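Trimik Founder Membership

Trimik is a small investment club for women who start their own company. As a member you get twelve months of access to our mentor network and the monthly pitch evening with investors.

Price: 1380 euros per year
Places: 1000 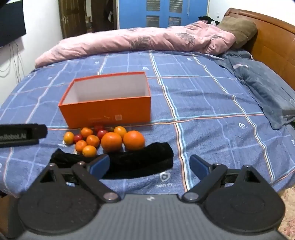
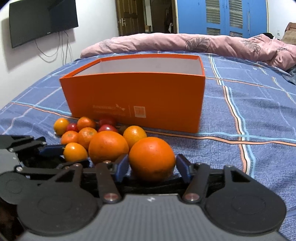
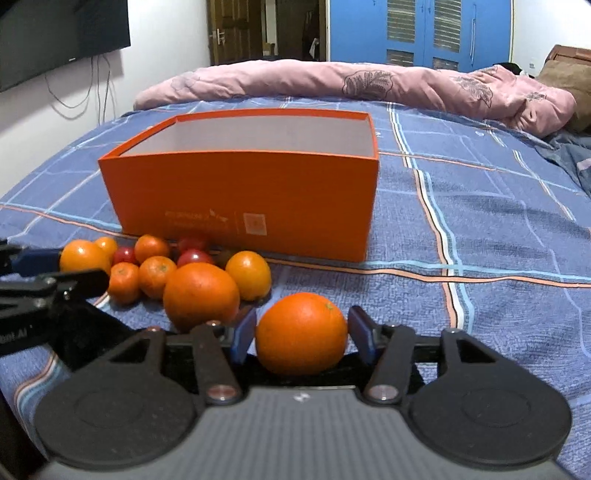 Also included is one private call with Shazia Swati, who reads your pitch before you show it to investors. Please send it to her one week before the call. The membership does not promise funding. The next group begins in July, and payment is possible in two parts.

Questions: write to Iqra Hashmi, member desk.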